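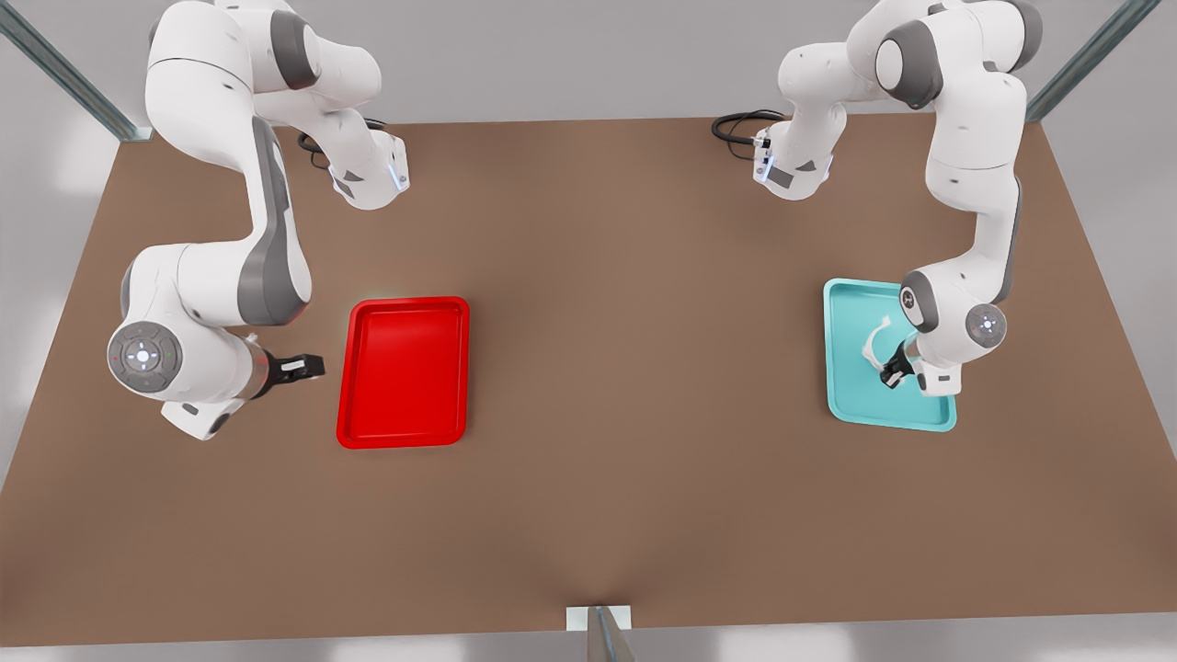 1/ I moved my small ceramics shop from Futia to Drelel in May. A few people asked how the move went, so I'm putting it in one place. Mostly this is about shipping, and a little about fees.

2/ I had 3541 orders on record at Futia. The export gives you one file per year. The columns changed at some point, so the old files don't line up with the new ones. I spent two evenings fixing that by hand.

3/ Drelel took the product list without trouble. It did not take the variants. Every mug that comes in more than one glaze came over as a separate item. If you sell sets, expect the same.

4/ Shipping weights came over in ounces but the field reads pounds. I caught it when a test order for one saucer quoted me 50 dollars to Ohio. Check this before you open the shop.

5/ Fees: Futia took a cut of the shipping charge as well as the item. Drelel takes its cut on the item only. On heavy pots that makes a real difference. On small stuff like spoon rests you won't notice.

6/ Boxes. I used to buy from Shawky and I still do for the big ones. Their double-wall holds up. For mugs I switched to a smaller single-wall box with a paper wrap, and I've had 2 breakages so far, both handles.

7/ Someone asked about labels. I print through Pristeo, which talks to both shops. You have to disconnect the old shop first or it pulls the same order twice. I learned that with a customer who got two butter dishes. She paid for the second one — very decent of her.

8/ Reviews did not move. There's no way to bring them over that I could find. I saved mine as screenshots and put 20 of them on the about page. It's not the same but people do read them.

9/ Old links: Futia lets you leave a notice on the closed shop page with your new address. It stays up for a limited time, so I also put a card in every box that went out during the last month.

10/ Sales were slow for the first three weeks and then went back to what they were. I haven't run any ads. Next kiln load is mostly bowls, and they'll go up on the new shop when they're glazed.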